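Budgeting for a curtain-handling arm, one unit or two?

gdunmore
Pricing an arm with a two-finger gripper for evening curtain rounds in the Hebden apartments. Telletlow wants 3000 for the gripper alone, spare pads extra. Zendden rents by the month, 511 per gripper, arm billed separately. The windows have sheer curtains and black holdbacks. Views from the head and the wrist: 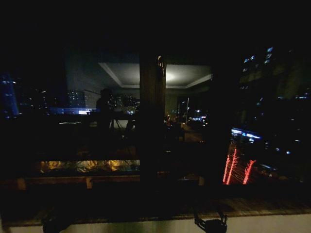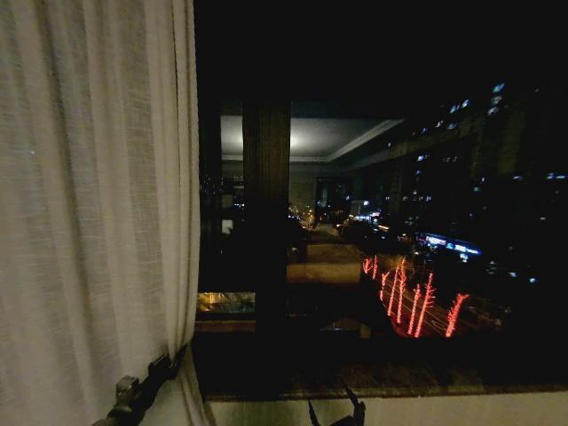
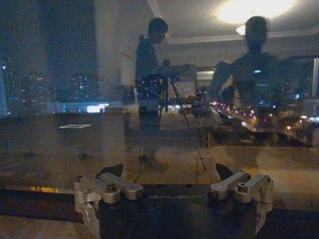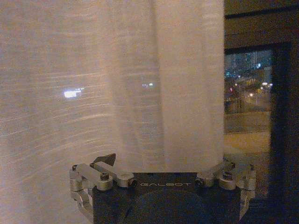 My worry is night work. Dark glass throws the room lights back at you, and I don't know if that means paying for a better depth sensor. Plan is 2 units by December.

tarnlow_ops
Rent first. At 511 you can try it for two months and still be well under the purchase price.

kettle9
Disagree. Rental never includes the pads, and pads are what you go through on fabric. Buy one, skip the second until spring.

tarnlow_ops
Ours did include pads. Ask for it in writing.

gdunmore
Zendden's quote says nothing either way. I'll email them.

pell_m
Put money aside for blackout panels before a new sensor. Much cheaper, and you can test with them up and down.

kettle9
Agree with that part. Still wouldn't rent.

Gareth Dunmore (gdunmore)
OK, one unit for now. Will post the revised quote when I have it.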